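Visitor Open Day: Frequently Asked Questions
Last updated: September 8, 2022
Reading time: 4 min

When does the Olteo open day take place, and who may attend?
The open day is held twice a year, in March and again in the fall. It is open to the public. Visitors under the age of 16 must be accompanied by an adult at all times. Each session is limited to 60 registered visitors.

Is there a charge?
Admission is free. Registration is required, and walk-in visitors are admitted only if places remain at the start of the session.

Where should visitors report on arrival?
Please report to the front desk at the Drevley building, 807 Mill Road. The side entrance is reserved for deliveries. Visitor badges must be returned before departure.

How long does a visit last?
A full visit takes almost 2 hours and includes an introductory talk, the demonstrations and a period for questions. Visitors may leave early but are asked to inform a member of staff.

Who leads the demonstrations?
The introductory talk is given by Arsen Hutsuliak. Cloth handling demonstrations are led by Vasylyna Yurchenko, who also answers technical questions at the end of the session.

What will be shown?
The program covers handheld gripper work with household items, with a focus on clothing and linens. Demonstrations are held at a table in a furnished room. The program may change without notice. 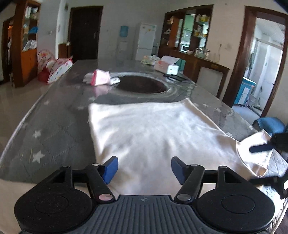

Cloth handling with two grippers: a white garment on the demonstration table.

May visitors operate the grippers?
Yes, under supervision. Turns are assigned in the order of registration. Rings, bracelets and loose scarves must be removed beforehand, and long hair must be tied back.

May visitors take photographs?
Photography for personal use is permitted during the demonstrations. Flash and tripods are not allowed. Requests from the press should be sent in writing before the visit.

Are groups accepted?
School and company groups may apply for a separate date. Applications are reviewed in the order received.

What is the cancellation policy?
Please cancel as early as possible so that the place can be offered to another visitor.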